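Setting Up a Utensil Caddy on the Counter
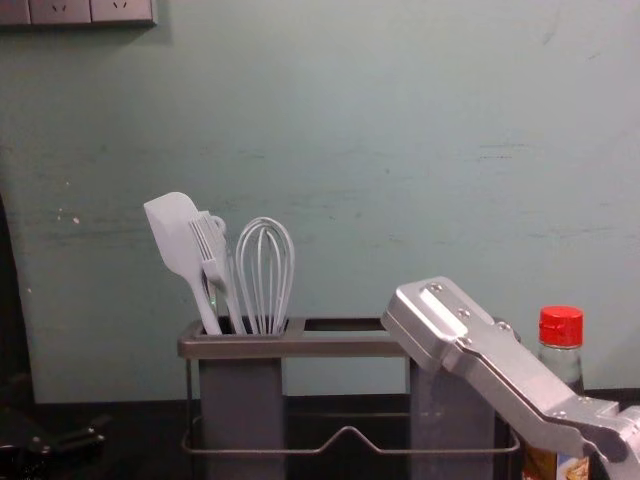
Utensils standing in the left cup of a wire-frame caddy.

1. Empty the drawer and pick out what you use every day. At our place in Haverford that came to 8 pieces out of 17.

2. Wash the cups and let them dry fully before anything goes back in.

3. Hang one cup at each end of the frame. Check that the rim sits level.

4. Load the tools handle down. Spatulas and other wide heads go toward the outside so they don't catch on each other.

5. Stop at three or four per cup - more than that and they come out in a bunch.

6. Keep knives somewhere else.

Wipe out the bottom of each cup once a week. Crumbs collect there.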